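# About the Skatham Robotics Club

Hi! We're the after-school robotics club at Skatham, and if you're reading this you probably either want to join, have a kid who wants to join, or took a wrong turn looking for the lunch menu. (The menu is under "Families.") I'm the teacher who runs the club, so the long sentences on this page are mine.

We have 19 members right now, from freshmen up to seniors, and we meet in Room 14 twice a week until 5:30. You don't need to know how to code. You don't need to own anything. A few of our best builders joined without ever having held a screwdriver, and they were stripping screws with the rest of us by October.

## What we work on

Most of the fall goes to the Quintana Challenge, a teardown contest for high school teams. Every team gets the same kind of job: use a robot arm to help take apart old electronics so the useful pieces can be saved. It's harder than it sounds, and I love it, because old machines are so stubborn. Parts hide under other parts and cables go everywhere.

Our arm is called Stelari. The name came out of a very long argument on a bus ride and I've stopped asking what it means.
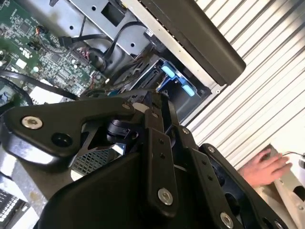 The project that takes up most of our time this year is desktop computers, and drives in particular. A drive is a nice target for a student team – it's a solid, boxy thing, it has a definite place where it lives, and the person running the arm can tell right away which part we're after. We've gotten pretty fond of the kind of case that has a blue caddy with those light blue tabs on it, sitting below the metal frame, with a black cable looping down beside it just to keep you humble. The camera on the wrist sees all of that along with a whole lot of gripper, and learning to read that view is half of what new drivers do in their first month. Hands and arm share the workspace a lot, too, so everyone does our safety session before they get near the bench. No exceptions, and that includes me.

## How the club is set up

We split into 2 crews. The build crew looks after the arm, the gripper, the mounts and anything with a bolt in it. The drive crew writes the code, plans the moves and sits at the controls. People swap whenever they like, and I'd say most of our members have spent real time on both sides by the end of the year.

We keep a shared notebook (an actual paper one, with a coffee ring on the cover that I'm not going to discuss) and every session gets a page. What we tried, what the arm did, what we want to try next. Some of those pages are just one very frustrated sentence. I keep those too!
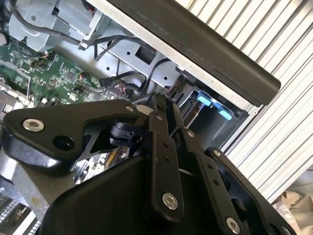

If you're more of a hardware person, you'll want to hear about the gripper. Students work on the linkage, argue over the linkage, and then take the linkage apart again at 5:15 when I'm trying to lock up. It's flat black plates and long links held together with pins and bolts, and the silver bolt heads make handy landmarks when somebody across the room is yelling "no, the other joint." Reach is the big puzzle. A computer case is a cramped place to work, with the drive cage on one side, the motherboard right there on the other, and bundles of cable running between the two, so a finger that's great for open tables can be a pain once it's inside. We're sketching a slimmer version now.

## Competition season

The regional round is in December at Senido Hall. We bring the arm, the notebook, an unreasonable amount of tape and as many members as can make it. Last year we scored 80 on our final run, our best ever, and then got beaten by a team from across the county who were very nice about it. We've been talking about that run ever since.

After December things slow down and people get to chase their own ideas. There's a small group that wants to teach Stelari to sort screws by size, and another that would like it to water the plants in the front office. The front office has asked for more details.

## Want to join?

Come by Room 14 after the last bell and watch a session. You can sit in the back with your homework or jump right in, either is fine. Sign-up forms are in the tray next to the door, and there's no fee. Closed-toe shoes, please, and tie long hair back before you come over to the bench.

If your family has an old desktop in the garage, we'd love to have it! Please ask a grown-up first and check that nobody still needs the files on it.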